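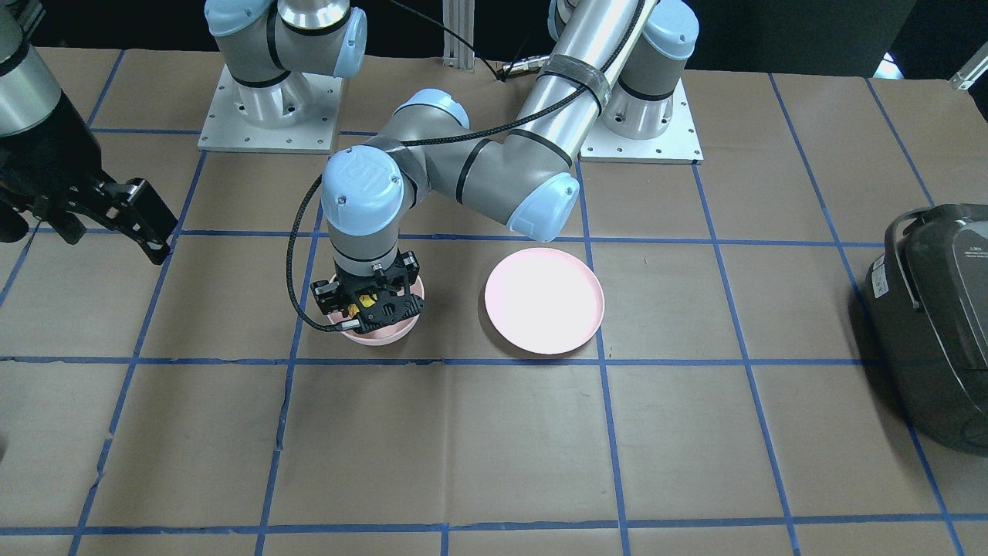

Paper, tape and a pink bowl: the case for a gridded table

I have been meaning to write about table paper for ages, and this is the month, because November is when everyone in the Fluvness kitchen group starts baking for other people and the state of our tables goes downhill fast. Brown kraft paper, blue tape, big squares. I love it. I love it more than any tablecloth I have owned, and I have owned a few good ones (the linen one from my aunt is still in the cupboard, folded, safe from beetroot).

The idea is simple enough to do before your first cup of tea is finished. You cover the whole work surface with light brown kraft paper, then run strips of blue tape across it both ways so you end up with large squares. Each thing you're working with gets a place to live. The bowl goes here, the plate goes there, and whatever appliance you've got out keeps to its own patch with its cord well out of the way of your elbows.

I came to it through the Harahap hall sessions, where there might be eight of us sharing two tables and the main problem was always drift. Somebody puts a bowl down, somebody else nudges it along to fit a tray in, and by the time you turn back with the sugar your bowl is in front of a stranger and has raisins in it. With squares on the table you just say "mine's the second one along" and get on with it! We had one morning with the grid and I went straight home and papered my own bench.

Getting the paper flat

Buy it on a roll if you can. Mine is a 30 metre roll from Drarnetti and it has lasted me since autumn, even with the kids pinching lengths of it for maps. Sheets are fine too, but you get joins, and flour finds joins.

Roll it out with the curl facing down so the ends want to hug the table. Start taping at one short side, smooth it along with your forearm, then tape the far side. Leave the long sides until last. If there's still a bubble in the middle, lift one end and go again. I used to try to push the bubbles out with a ruler and all I ever did was make a crease, which then catches the bottom of everything you slide over it.

Wipe the table first. I know that sounds obvious, but one crumb under the paper feels like a pebble once you start rolling pastry nearby.

The squares

Mine are 300 mm a side, and that suits me because my biggest mixing bowl sits inside one with a bit of room all round. Go larger if you have the table for it. Little squares look very neat and are no use at all, as you'll be straddling the lines with every plate.

Blue painter's tape is the one to get. It shows up beautifully on the brown, it peels off wood without an argument, and you can write on it with an ordinary marker. I label the tape when I've got a few things on the go: WET, DRY, DONE, and once, after a long afternoon, NOT SALT.

Don't fuss over getting it perfectly straight. I did my first grid with a spirit level, which Griet Jansen has not let me forget. Hers is done by eye in the time it takes the oven to warm up and it works every bit as well.

Why pink

A word for the crockery as well, because I think colour does more work in a kitchen than we give it credit for. A pink bowl and a pale pink plate on brown paper are so easy to pick out. You can have your head in the fridge, turn round, and your eye goes right to them. My old brown stoneware simply disappeared on the kraft, and I put a spoon down next to it, more than once, thinking I was putting it in.

If you have dark grey or black appliances, they stand out nicely too, and they anchor the table a bit. I like to place the appliance first, as it's the thing that's least fun to shift, and then set the bowl and plate out from there. Light things last.

I also like that a bowl and a plate are really all you need out for most jobs. Something to mix or fill, and something to put the results on. Everything else can wait on the side until its turn. Having squares makes you notice how much you used to leave lying about (three whisks, in my case, and I only have two hands).

When it's time to clear up

Oh, this is the good part. Take off the crockery and the appliance, peel up the tape along the edges, fold the paper in from the corners and the whole mess goes with it. If it's only had flour and crumbs on it I shake it outside and keep it for a second go. Once it's had butter or egg on it, I bin it. Take the tape off before you put any paper in the compost, and check that your paper is the uncoated kind.

One warning: paper and heat. Keep hot trays off it, and use a proper board or trivet under anything that comes out of the oven. The same goes for anything that gets hot underneath.

Come and try it

We'll be papering both tables at the Presen Street kitchen at ten in the morning for the November bake, and there will be plenty of roll to go round. Bring your own bowl, ideally one in a colour you can recognize from across the room, and an apron. Griet is bringing her date slice and has promised the recipe this time. I've put in for two squares on the window side, and if anyone has a spare roll of blue tape at home, please pop it in your bag, as I'm down to the last few turns on mine.

If you can't make it but you've got a grid going at home, send in a picture of your table. I'd especially like to hear from anyone working on a round one, as I tried to square off my mother's and ended up with some very odd triangles along the edge. They turned out to be just right for teaspoons.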